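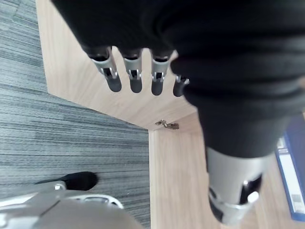

Stiltilen table with Skondura top piece: nine months on

Reviewed by Melati Menon, 2020-06-23

I bought the Stiltilen in September, after the old table lost a leg during a perfectly civil lunch. The Salgado shop had it in light wood or in a brown that made me think of gravy, so light wood it was.

Assembly took 2 of us an evening. The instructions are drawings only, and in drawing 11 a cheerful person turns the whole table over alone, with one hand. Retno and I did it with four, and some language.

Once up, it stands well. There was a slight rock at first, cured by tightening the bolts again after a week (the leaflet does mention this, on the back, under the address). The wood is pleasant to work at and doesn't glare under a lamp. It does mark. Tea left overnight will introduce itself by morning, and a light sanding got rid of most of it but not the one near the corner, where I now keep the post.

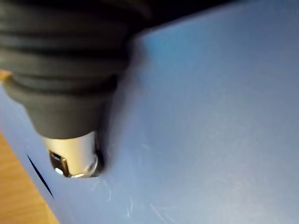

The blue bit

Skondura is sold separately, for 44 pounds, and the catalogue can't decide if it's a lid or a tray. I've used mine as both. It's light blue, flat and smooth, and it wipes clean with a damp cloth — more than I can say for the table. Pens roll off it with real enthusiasm. I wouldn't chop on it.

Buying it?

The table, yes, if you own coasters and will use them. Almost 2 stars off for that top, then one back for the legs, so call it four out of five. The Skondura gets three. Wait for the sale, and check the bolts are in the bag before you leave the shop. Ours were in the box for somebody's bookcase.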